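Squad and ground notes, June

Riviere Cricket Club has confirmed that left-arm seamer Corentin Delaunay will not be available for the first half of the league program. Delaunay reported stiffness in the lower back after the pre-season match at Dumetholm, where he bowled 14 overs in two spells. The scan showed a stress reaction at one vertebra. He has been told to stop bowling entirely for six weeks and will then return on a fixed schedule, starting at four overs per session.

Head coach Florian Hervieu has moved Valentin Chauvin up to share the new ball. Chauvin bowled first change for most of last season and tends to hit a shorter length than Delaunay, so the field for the opening overs will be set squarer, with one slip fewer and a point brought in to save the single.

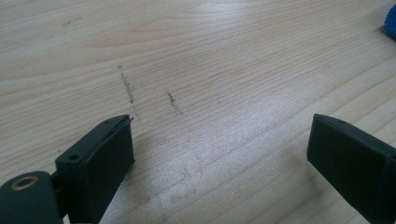

Bastien Hervieu keeps his place at the top of the order after his 126 against Irnasetti, made in the second innings on a pitch that had begun to keep low at the road end. He will bat with Gaëtan Besnard, who moves up from five. Besnard has not opened in league cricket before. The coaching staff looked at his record against pace in the nets and in the two practice matches and were satisfied with his judgment outside off stump – his running between the wickets still needs work.

The change leaves a gap at five. It will be filled match by match depending on the surface, with a second spinner preferred at home and a batter away.

League matches this season are 40 overs a side. The limit for any one bowler is eight overs, and the fielding restriction covers the first ten. Under-19 seam bowlers may bowl up to five overs in a spell and must then rest for at least the same number of overs from the same end. Captains should note that an interruption for rain does not reset the spell unless it lasts longer than the rest period due.

The ball supplier is now Zumen. The new ball has a slightly higher seam than last year's and has held its shape well in practice on the harder squares.

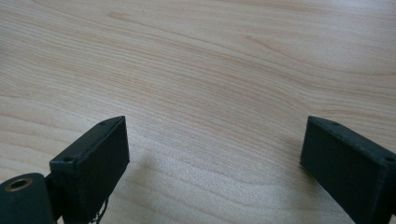
Will Delaunay be able to play as a batter while he is not bowling?

The medical advice allows him to bat from the fourth week, provided he has no pain when running. He will be considered for the second team first and will field only in the inner ring.

Training stays at 6:30 p.m. on the lower ground. The upper nets are closed until the matting at the far end has been relaid.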